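Is the Rusteck open day worth the drive?
Posted in Home & Gadgets, Monday, October 29, 2018

My mother has been sent a leaflet for the household robot open day at Ollcombe. It says their machine can fetch food from a freezer. I've seen washing-up robots promised since I was a boy and I've still got wet hands. Has anyone been, and did it do any work?

Selina Egger
I went on the first day. The fetching is done at a top-freezer fridge with one brown lump in the freezer and nothing else in there. Mine at home has peas, bread and half a chicken wedged against the door, so I'd like to see it try that. I asked how many goes they'd had at it and was told 3000, but not how many went well. 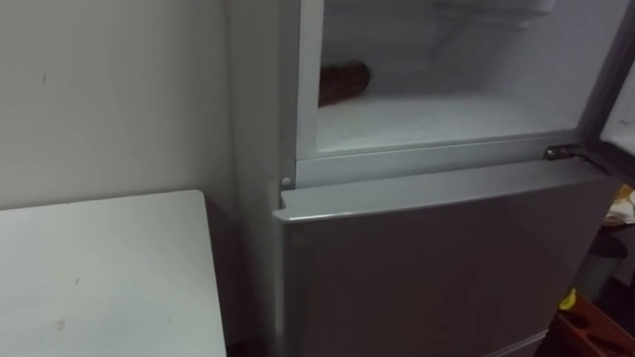

Estrella
Ask them who opens the door. At the talk I sat through, 28 of us watched a man in a fleece do it by hand before the robot got its turn, and he didn't mention it until somebody put their hand up. Worth going if it's free. I wouldn't pay the 19 pounds for the afternoon session.

Vasosano
never been but my brother in law says its all remote control anyway. parking is bad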